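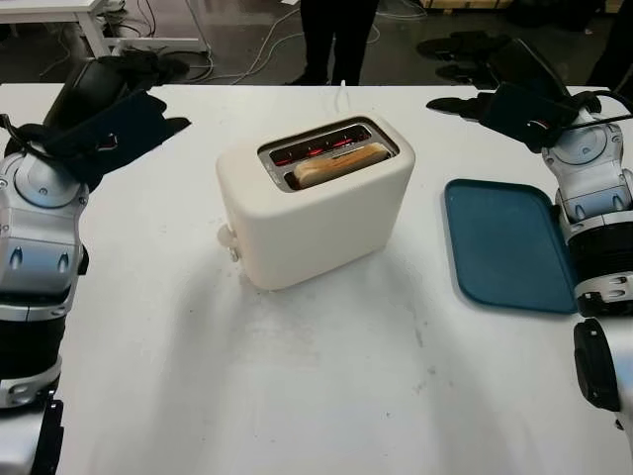
Upendo Obura writes that her alarm goes off every morning at breakfast, and would we please tell her which wire to cut. Please don't cut any of them. The Tesurlow has a hush button, and most breakfast trouble comes down to where the alarm was put up in the first place. Both are dealt with in this section.

SECTION 4: PUTTING UP AND LINKING YOUR TESURLOW SMOKE ALARM
Revised 1999-05-19

4.1 Choosing a spot

Smoke rises, spreads along the ceiling, and is lazy about corners. Put the alarm as near the middle of the ceiling as the light fixture allows. If you must use a wall, stay well below the corner where wall and ceiling meet, as air tends to sit still there.

Do not mount the alarm:
- directly over a stove, toaster or kettle
- in a bathroom, or right outside the door of one
- beside a ceiling fan or heating vent
- in an unheated garage or attic
- inside a closet, however much better it looks there

For a kitchen, the hallway just outside is usually the right place. If local rules call for an alarm in the kitchen itself, use the Tesurlow H, which responds to heat and has no opinion about bagels. 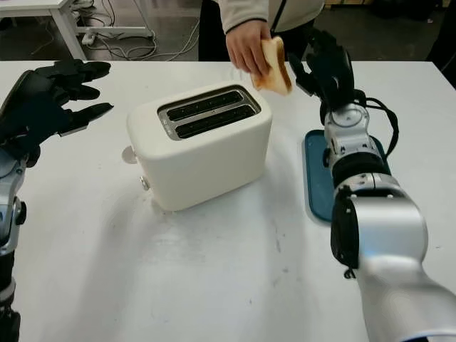
Fig. 4-1. Two-slot toaster and a slice of toast.

4.2 Fixing the base

You will need a pencil, a drill, a screwdriver and something steady to stand on. A swivel chair is not steady.

1. Twist the alarm counterclockwise and lift it off the base.
2. Hold the base against the ceiling and mark the two screw holes.
3. Put the base down before drilling. Put the alarm somewhere else altogether. Drilling dust in the sensing chamber is the leading cause of letters to us.
4. Drill both holes and push in the plastic anchors.
5. Screw the base in place. Stop when it is snug. The base will crack if you keep going, and it does so with the last quarter turn.
6. Fit the battery. The alarm chirps once.
7. Line up the arrow on the alarm with the arrow on the base and twist clockwise until it clicks.

NOTE: The alarm will not lock onto the base without a battery in it. This is deliberate. If it refuses to click, look inside before you fetch the hammer.

CAUTION: Check for pipes and cables before drilling. The anchors supplied are for drywall and plaster. For concrete, buy the right ones.

4.3 Linking alarms

You can link up to eight alarms, so that when one sounds they all do. Do this at a civilized hour.

1. Lay all the alarms on a table with their batteries fitted.
2. Press and hold LINK on the first alarm until the green light stays on.
3. Within 70 seconds, press LINK once on each of the others.
4. Wait for every green light to go out.
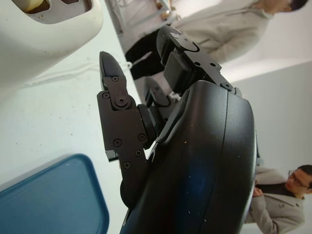
If one of the lights keeps blinking, that alarm missed its turn. Take its battery out, put it back, and start over from step 2. The ones that already linked won't mind being asked again.

Older Rarklow units cannot be linked to a Tesurlow. They use the same screw spacing, though, so you can at least reuse the holes.

4.4 Testing

Press TEST and hold it until the alarm sounds. It is loud. Warn the household, and pick up the cat first if the cat is on your shoulders. Test every alarm once a month and again whenever you come back from a trip.

Do not test with a match, a candle or a cigarette. Soot gets into the chamber and you will be testing the fire instead.

4.5 Hushing a nuisance alarm

1. Make sure there is no fire. We know. Look anyway.
2. Press HUSH once. The red light blinks slowly while the alarm is quieted.
3. Open a window.
4. Leave the battery where it is.
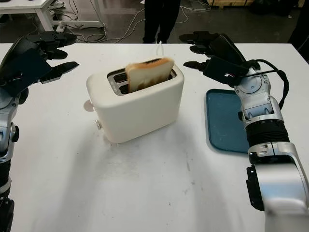
Fig. 4-2. Toast with dark patches, rear slot.

The alarm goes back to normal duty by itself when the hush period ends. In heavy smoke it will ignore HUSH and carry on sounding. If that happens, leave the building and call the fire department from outside.

4.6 Cleaning

Run the soft brush of a vacuum cleaner over the vents every February, or in whichever month you will remember. No sprays, no polish, no paint. To order a new dust cover, quote part 672.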